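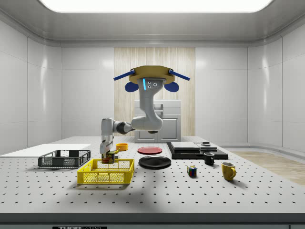

Robot arm with its gripper pointing straight down.

Search this site Enter keywords Go

The Nellon Street Petition

By Peter Machala
January

The petition came in at ten past four, in a shoebox. The woman who carried it up the steps of Drelstead City Hall set it on the counter and asked for a receipt. Dale wrote her one. He put down the time and the words "one box, petition sheets," and she read it over and asked him to add "sealed." He added it. Then she cut the tape with her car key so he could look inside.

The ordinance had passed in the fall. It said a landlord in Drelstead could not turn away a tenant for being gay or for being married to the wrong kind of person, and it set a fine of 100 dollars a day for doing it. Five council members had voted yes. The people against it had until the end of the month to bring 1,000 good signatures, and then it would go on the ballot.

Dale had been deputy clerk for a long time. He had counted sheets for a dog park and for the fluoride. He knew how it went. You took a name, you looked it up on the rolls, you held the signature next to the one on file, and you made a mark.

"How long does it take?" the woman asked.

"Longer than you'd like," he said.

She rented him a look he couldn't read and went back down the steps to her car.
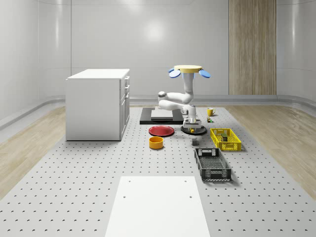
Counting started the next morning in the records room, with the door open, as the rules said. Each side got a chair. The woman with the shoebox took one, and a retired bus driver from the other side took the other and unfolded a newspaper. Dale worked at the long table under the window. At his elbow he kept a yellow mug, the same plain sort as the one at the right of the robot arm, with the handle turned to the right the same way, and he drank from it until noon without getting up.

By the second afternoon he was on the sheets from Nellon Street. He had grown up on Nellon Street. He knew the Hursts, who had signed in matching blue ink, and the man who used to run the shoe repair. The man from shoe repair had moved to Westitz years ago, outside the city line. Dale marked him no.

Then came line eleven, and it was his mother.

He looked at it for a while. The bus driver turned a page.

She was a registered voter. She lived at the address she had given. The name was hers, with the tall R and the tail on the last letter that went under the whole word. She had signed his report cards like that. She had also, two summers before, driven ninety minutes to stand up at his wedding, and she had danced with Paul to a song none of them liked.

"Something wrong with that one?" the woman said.

"No," Dale said. He marked it good and went to line twelve.

He called his mother that night from the parking lot behind the building. She picked up on the first ring and told him her furnace was making the noise again. He let her finish.

"Did you sign something, Mom? About the rental law?"

"A girl came by," she said. "She said it was about letting people vote on it. I thought people ought to get to vote."

"Did you read it?"

"It was cold out, Dale. She didn't have gloves."
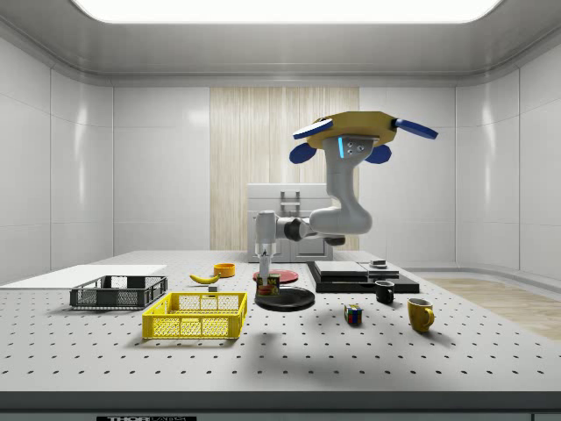 The gripper above a blue SPAM can.

He said all right. She asked whether there was a way to take it back, and he told her there was a form. It had to be in before the count was certified, and it had to be her who brought it. He said he wasn't allowed to tell her to do it.

"I know that," she said. "I'm asking what hours you're open."

He told her the hours.

It snowed overnight, and the buses ran late. At noon the next day he had two sheets left. The bus driver had finished his newspaper and was doing the puzzle in the old one from Westitz. Dale heard the street door, and boots on the stairs, slow, with a stop at the landing. He knew the stop. He kept his eyes on the sheet until the line was done.

At the counter his boss, Mrs. Woldemariam, pushed a form across and a pen on a chain. "Take your time," she said. She didn't look toward the records room.

The final number was 846. He wrote it on the certificate and Mrs. Woldemariam signed under it. The woman asked for a copy of every sheet, and he stood at the machine and made them.

Comments (3)

rjt_drelfan: Liked the phone call. My mother would have said the exact same thing about the gloves.

Marguerite: "She rented him a look"? Is that a typo for "sent" or did you mean it? Good story either way.

oldbusroute: I worked a recount once, and the chairs are the worst part. Would read more about the driver.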